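Zwischenbericht an die Stiftung Vidard
Projekt: Lesehilfe Altbestand, Stadtteilarchiv Tirotbridge
Stand: Montag, 11. Mai 2020
Verfasser: Georges Azar

Kurz vorweg: kommt später als versprochen, tut mir leid. Zahlen stehen unten, die Belege gehen getrennt per Post raus.

1. Wo wir stehen

Von den 240 Kartons aus dem Nachlass der Spinnerei Sfeir sind 152 gesichtet und grob verzeichnet. Plan war, jetzt durch zu sein. Seit Mitte März kein Publikum mehr im Haus, Magazin nur einzeln betreten, Transport aus dem Außenlager Skonisgate komplett gestoppt. Dort stehen die restlichen Kartons, trocken und abgeschlossen, aber eben nicht hier.

Inhalt bisher: vor allem Lohnbücher, Korrespondenz mit Garnlieferanten, Unfallmeldungen, dazu unerwartet viel Privates. Briefe aus dem Mädchenwohnheim, Speisepläne, ein Streit über die Heizung, der sich über drei Aktenmappen zieht. Die Speisepläne sind für die Lokalgeschichte vermutlich ergiebiger als die ganze Geschäftspost. Die Lohnbücher sind vollständig bis auf zwei Bände, die schon im alten Übergabeprotokoll fehlen. Habe nachgefragt, keine Antwort bis jetzt.

Zustand: gemischt. Die Unfallmeldungen auf dünnem Durchschlagpapier, brüchig an den Rändern, muss man einzeln umlegen. Metallklammern raus, säurefreie Mappen rein. Schimmel bisher in einem einzigen Karton, separat verpackt und beschriftet, die Restauratorin ist informiert. Kostenvoranschlag steht aus.

2. Transkription

Die Handschriften sind das eigentliche Problem. Kurrent bis weit in die Zwanziger hinein, der Buchhalter hatte zudem eine eigene Art abzukürzen (»Wbst.« heißt mal Webstuhl, mal Werkstatt, im Zweifel hilft nur die Spalte daneben). 20 Freiwillige haben im Winter den Lesekurs gemacht, die meisten sind noch dabei. Treffen im Lesesaal geht nicht mehr, also lesen alle am Bildschirm, von den Scans. Klappt besser als gedacht, jedenfalls bei den Lohnbüchern. Bei den Briefen fehlt das Gespräch am Tisch, da hat früher einer laut geraten und der nächste wusste es dann.

Regeln für die Abschrift haben wir vereinfacht. Zeilenumbruch wird übernommen, Abkürzungen bleiben stehen und werden erst beim Korrekturlesen aufgelöst. Unsichere Stellen in eckige Klammern mit Fragezeichen. Jede Seite wird zweimal gelesen, von verschiedenen Leuten. Das kostet Zeit, ist aber nicht verhandelbar, die Fehlerquote bei Einmallesung war einfach zu hoch.
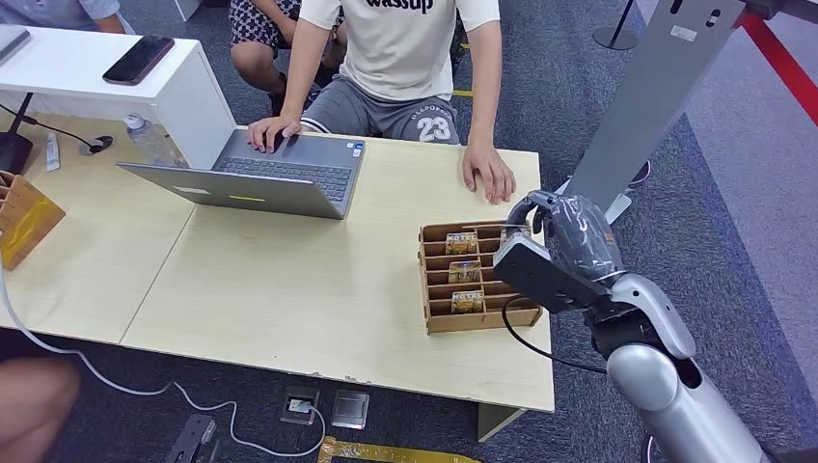
Die Namensliste ist der Teil, der am meisten nachgefragt wird. Familien schreiben uns, ob die Großmutter in der Sfeir war, in welcher Abteilung, wie lange. Bisher läuft das über eine Tabelle, in der jeder Name mit Bandnummer und Seite steht. Für diese Art Arbeit reicht ein aufgeklappter Laptop auf einem langen Tisch, mehr Ausstattung braucht es nicht, wir beantragen daher auch keine zusätzlichen Geräte. Was fehlt, ist eine saubere Regel für Namensvarianten. Meyer, Maier, Mayr, alles dieselbe Frau, dreimal anders geschrieben vom selben Buchhalter. Wir führen jetzt eine Normform und hängen die gefundenen Schreibweisen hintendran. Rückwirkend für die schon erfassten Bände ist das noch nicht gemacht, kommt im Sommer.

Anfragen von außen beantworten wir weiter, aber nur schriftlich. Lebensdaten nach dem hausüblichen Schutz, Unfallmeldungen werden nur an direkte Nachkommen rausgegeben. Steht so auch in der Benutzungsordnung, wurde trotzdem mehrfach diskutiert.

3. Mittel

Personal: wie bewilligt, keine Abweichung. 2 halbe Stellen, beide besetzt, Kurzarbeit nicht beantragt.
Material: Mappen und Kartons teurer geworden, Lieferzeit lang. Haben vorsorglich auf Vorrat bestellt.
Reisekosten: fast nichts verbraucht. Fahrten nach Skonisgate entfallen, Tagung abgesagt.
Öffentlichkeitsarbeit: Mittel unberührt, siehe Punkt 4.

Wir bitten darum, den Rest der Reisekosten in Material umwidmen zu dürfen. Formloser Antrag liegt bei, bitte kurze Rückmeldung, gern per Mail. Ohne Umwidmung reichen die Mappen nicht bis zum letzten Karton.

4. Ausstellung

War für den Frühsommer geplant, Foyer der Stadtbücherei. Ist verschoben, neuer Termin offen. Die Texttafeln sind fertig geschrieben aber noch nicht gedruckt, zum Glück, da stand noch eine falsche Jahreszahl beim Kesselhaus drin. Als Ersatz stellen wir einzelne Stücke auf die Website, jede Woche eins. Angefangen mit dem Heizungsstreit. Erstaunlich viele Zuschriften dazu, zwei davon mit Fotos vom Wohnheim, die wir noch nicht kannten. Rechte werden geklärt.

5. Offen / Risiken

Transport aus Skonisgate. Wenn das Lager bis Juli nicht öffnet, schaffen wir die Verzeichnung im Förderzeitraum nicht. Dann müsste man über eine kostenneutrale Verlängerung reden, lieber früh als spät.

Schimmelkarton. Kosten unbekannt.

Scanner. Der Aufsichtscanner zieht seit April Streifen ins Bild, linke Seite. Techniker darf momentan nicht ins Haus. Wir scannen die Bände solange mit der rechten Hälfte und drehen sie um, umständlich aber die Bilder sind brauchabr.

Fehlende Lohnbücher. Hinweis auf einen Privatsammler, noch sehr vage. Melde mich, sobald ich was Belastbares habe.

6. Nächste Schritte

Normform der Namen rückwirkend einpflegen. Zweitlesung der Briefe aus dem Wohnheim abschließen. Lesekurs für Neue, diesmal online, Material dafür muss ich noch umschreiben. Angebot der Restauratorin einholen und weiterleiten. Nächster Bericht wie vereinbart, Abrechnung der Materialkosten hänge ich dann gleich mit an.

Rückfragen bitte per Mail, das Telefon im Büro ist nur vormittags besetzt.

G. Azar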